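Print this page
E-mail this page

Drink Station Project: Interim Report
Project group: Mei-kuen Chou, Zorica Ristić, Diệp Kiều, Rafail Karamanlidis
Advisor: Þórarinn Bundgaard
January 11, 2026

1. Purpose

The group is building a demonstration set for a drink-preparation task. A person performs the task with a hand-held two-finger gripper fitted with a wide-angle camera. The recordings are later used to train a policy for the Sameck arm in the teaching lab. This report covers the work since October: station layout, recording procedure, and the first labeling pass. Training is outside its scope.

2. Station

The station is a light wood table with a two-tier rack at the back. The rack has white metal supports and pale wood boards. Bottles stand on both tiers, with dishes on the lower one, and the glass goes on the table in front. Object positions were varied between recordings. We kept the room as it was and did not cover the counter or the walls, so that the background would stay cluttered.

Bottles were selected for differences in cap, diameter and transparency. Clear bottles were included on purpose. In the October trial they were the main source of labeling disagreement, because the outline of the bottle is hard to separate from a white wall.

3. Procedure

Each recording consists of one grasp, one transfer and one release. The operator starts with the fingers open, closes on the bottle below the shoulder, and lifts only after the fingers have stopped moving. Pouring was recorded as a separate task and is not counted here.

Operators rotated after every nine recordings. Ristić and Karamanlidis did most of the upper tier. Chou and Kiều did the lower tier and the table.

Files were logged in Drorum under operator initials and tier. The log has no field for finger opening width, so this was entered as a comment. It should get its own field before the next round.

4. Results to date

Recordings made: 226
Accepted after review: 107
Rejected, bottle left the view before release: 60
Rejected, other (wrong start position, missing log entry, double grasp): 59

The acceptance rate is 47 percent. Most of the first rejection group came from the upper tier, where the operator has to tilt the wrist to clear the board. Kiều proposed approaching from the side with the wrist level. This was tried in the last session only, and the sample is too small to report separately.

The second problem is the lower part of the view. The usable image ends in a black region, and an object on the table close to the gripper can be partly hidden by it. The labeling guide now says to mark such objects as partial and not to estimate the missing outline.

5. Remaining work

Repeat the upper-tier set with the level approach. Add the width field. Relabel the clear bottles using the revised guide, with two labelers per file. Bundgaard has asked for a comparison between labelers before any training run is started.
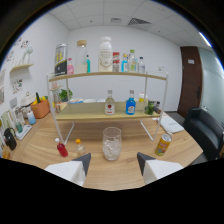
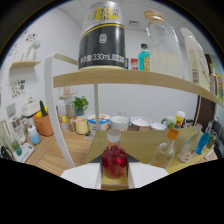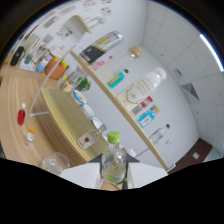 Figures 1-3. Gripper camera views at the drink station: glass with ice (1), red bottle with white cap (2), clear bottle with green cap (3).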